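Good Practice and Standards > Handling of Soft Goods
Thread: Draft rule on approach speed over loose cloth

Posted by rsumampouw (Moderator)
Members are invited to comment on clause 6 of the draft handling guideline before the working group meets on Thursday. The clause as written reads: "When the gripper is open and within 165 mm of an unsecured textile, the operator shall reduce travel to the lower speed setting and shall hold it there until the grip has been confirmed." The Amthorpe site has asked that the clause be relaxed for single garments on a plain table.
Retno Sumampouw

Posted by hestach_line2
We support the clause and ask that it be extended to wrist camera records. Our own practice at Hestach is to review the wrist view for each approach.

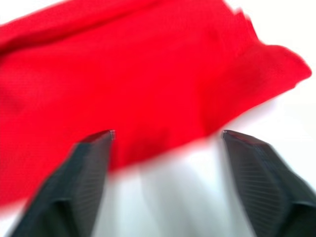 Clause 6 should state what counts as an acceptable record. Our internal rule requires that both fingertips and the nearest edge of the cloth be clear enough to judge the gap between them. A view like this one, with the red cloth smeared where it dips toward the open fingers, would not pass. The ridges on the finger pads can be made out, but the lower boundary of the fabric cannot be placed with any confidence. We would mark the approach for review and repeat it at the lower setting.

Posted by Mathur_QA
I must disagree in part. Blur depends on exposure and lighting as well as on speed. If the guideline rejects a record on blur alone, sites with poor lighting will be penalized for motion that was within limits. We reviewed 2,000 approaches in March and flagged 429 for blur. Of those, 600 lux or better at the table would have cleared a good share without any change in speed.

Posted by hestach_line2
The point on lighting is accepted. We would still keep the speed limit, and place a lighting requirement beside it as a separate item. A garment that is hanging or draped can shift between the approach and the grip, and the operator needs time to stop. 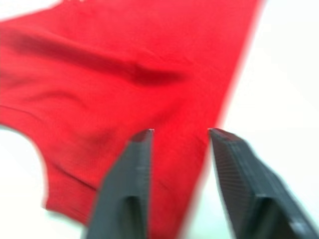 We would also ask that the clause name hems and curved edges as places where the operator should pause before closing. The present text speaks only of "the textile" and gives no guidance on where the fingers should be directed.

Posted by imska_trainer
Naming hems goes too far for a general guideline. At Imska we teach operators to choose the grip point by garment type, and that material belongs in the training annex. Clause 6 should remain short enough to post at the station.

Posted by Mathur_QA
Agreed on the annex. I maintain my objection to the record requirement unless the lighting item is adopted with it.

Posted by rsumampouw (Moderator)
Both positions will be entered in the comment log. Please send proposed wording for the lighting item by noon on Thursday. The Amthorpe request remains open, and that site is asked to state what it means by "plain table."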